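Plastic mesh basket

A plastic mesh basket is an open-topped household container with sides made up of a regular pattern of holes. It is used in kitchens, laundries and bathrooms for holding small items such as cups, cloths and bottles.
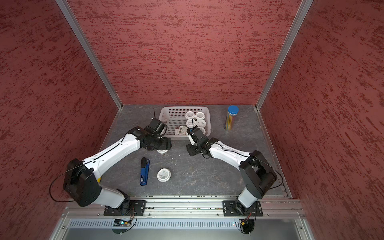
Most are moulded in one piece from polypropylene or polyethylene. White and grey are the commonest colours, and white ones tend to yellow if they are left on a sunny windowsill. Sizes vary a good deal between makers. The Ustent range, sold mainly through discount shops, lists a small bench model 42 cm long, while the Brerkby catalogue for July carried 57 kinds of basket in all, counting lids and dividers separately.

Use with cups

Cups kept in a basket are usually stood upright or turned rim down. Storing them rim down keeps dust out, and the holes let air reach the inside. Handles, where there are any, are turned the same way so the cups can be lifted out without knocking. Stacking more than two high is generally avoided with china -- plastic and enamel cups will take it.

Care

Baskets are washed in warm soapy water with a soft brush. Grime collects in the corners of the mesh, particularly near a stove. Many are not dishwasher safe and will warp on the bottom rack. A cracked rim can't be mended well and the basket is normally put in the recycling, where the local council accepts that plastic.

History

Wire and cane baskets did the same job earlier. The Ozoliņš works began moulding a plastic version for the Zillotden department store, with a first order of 2,285 baskets. The pattern had square holes and a rolled rim, and later makers copied both.

Comments

teapot_lid: Mine went in the dishwasher once. Banana shaped now.

Kaz97: Does anyone still sell the Ozoliņš one with the rolled rim? Mum had two in the laundry.

greybench: @Kaz97 try op shops, I see them now and then -- usually the small size.

Related articles

Dish rack
Cutlery tray
Colander
Cane basket
Shelf liner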